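Weigh the Fruit, Skip the Count

4 min read

By Panagiotis Papadakis
Mar 2, 2019

Most grocery stores in this country still sell some apples by the piece and some by the pound, often in the same aisle. I think per-piece pricing for fresh fruit should be dropped, and I think the arguments for keeping it are weaker than the trade believes.

Start with the variation. Apples from one orchard block, picked on one day, do not weigh the same. Packers deal with this by sizing, and a sized carton has a narrower spread than a field bin. The spread does not go to zero. When a store opens cartons of different sizes and tips them into one display, the sizing work is lost, and a single price per piece now covers goods with very different amounts of food in them.

The shopper responds in the obvious way. Large fruit goes first. By late afternoon the display holds mostly the smaller pieces, and the evening shopper pays the morning price for less apple. I managed produce at two Letska stores before moving to packing, and the pattern did not depend on the neighborhood.
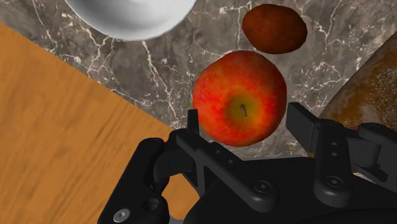

A large apple on a marble countertop. Priced by the piece, it costs the same as a small one.

The usual defense is speed at the register. A cashier can key in five apples faster than she can place them on a scale and wait for the reading to settle. This was a fair point when scales were separate from the scanner. On a combined unit the weight is read while the code is being entered, and the difference is small. At Mimach, where I ran a trial last June, we logged 401 produce transactions, 200 of them by weight and the rest by piece. One record had a missing time stamp and was thrown out, leaving 400. The median times differed by less than a second.

A second defense is that people budget in pieces. A parent packing lunches wants one apple per child per day and would like to know the total before reaching the register. I take this more seriously. The remedy is a hanging scale near the display that shows both weight and price. Van Beek installs these in its larger stores and maintains them badly, so that many drift out of zero, but that is a maintenance problem with a known fix.

The third defense, seldom made in public, is margin. Piece pricing lets a buyer move to a smaller size grade without changing the shelf tag. The cost per carton falls and the shopper sees the same number. Weight pricing removes that option, and I suspect this explains most of the resistance.

There are exceptions. Pineapples and melons are sold whole and vary less within a grade, and bunched herbs weigh too little to bother with. Apples, pears, peaches and citrus have no such excuse. State rules on unit pricing should list them by name and require a posted price per pound, even where the store also quotes a price per piece.

Related

Net Weight and the Wet Lettuce Problem
What Talik Learned From Its Bulk Bins
Why Carton Size Codes Confuse New Buyers
Checking a Hanging Scale for Zero Drift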